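Re-routing the cable on a Halcombe hand-held gripper

The cable on these units wears where it leaves the handle. Change the routing at the first sign of stiffness, or every 300 hours. You will need a 2 mm hex key, the Idetti sleeve (part 3739) and a few soft ties.

1. Stop recording and shut down the Ulleo logger. Unplug at the logger end first.
2. Undo the two clamp screws on the handle and slide the old sleeve off. Check the cable for flat spots.
3. Fit the new sleeve, leaving 242 mm free between clamp and first tie. Any shorter and the wrist pulls on the plug.
4. Tighten the screws until the clamp just grips – don't crush the sleeve.
5. Plug in, open and close the jaws a few times, and watch the reading on the logger. If it jumps, reseat the plug.
6. Do a trial run near furniture before going back to normal work. Go low, turn the wrist both ways and keep slack cable away from castors and chair arms.

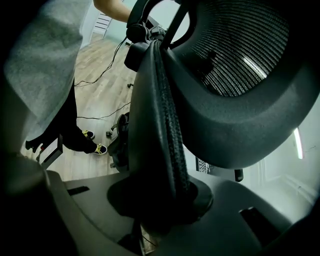
Low position beside a mesh-backed office chair, cables on the floor.

Older Hedegaard handles take the same sleeve, but the clamp sits the other way up.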